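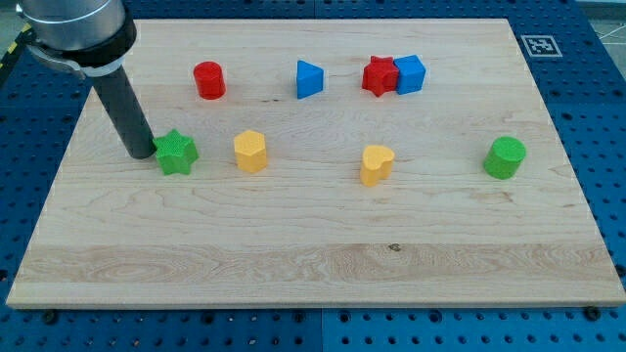
Write down the speed limit before you write down anything else, was the advice that came back from Ploson when the Gallton workshop asked its neighbors how they ran their tabletop arms, and it's hard to argue with a note that short (the rest of the reply was a page and a half about coffee breaks, and rather good).

Gallton had been getting by on habit for years. People knew which bench was whose, they knew to shout before pressing start, and mostly that was fine! But habits don't travel well to the new person who arrives in September, and so over one long, rainy spring the shop sat down and wrote its rules out properly, borrowing freely from Ondrejka and crossing out plenty along the way.

The speed rule came first, as suggested. Any new program runs at 200 millimeters a second or less, with a hand on the stop button, until it has gone through twice without a surprise. After that the limit goes up to 600, and only with the bench clear of elbows and coffee mugs.

Then there are the rules for the work itself, which I confess I found the most charming part of the whole binder. Loose pieces, your little cylinders and stars and hearts, go on a board, never straight on the perforated table. Anything the arm may push toward an edge gets plenty of bare wood ahead of it. A rod that's meant to nudge a block should come down beside it, slowly, and then move sideways. Markers fixed to the table are left strictly alone, and if you bump one you say so and check the setup again before carrying on.

The last page is a log sheet, and Humis, the shop's homemade logging program, now holds 460 entries. Some are a single word. Others go on for paragraphs, with apologies, and those are the ones people read over lunch when they're deciding what to change in the next edition, due in January.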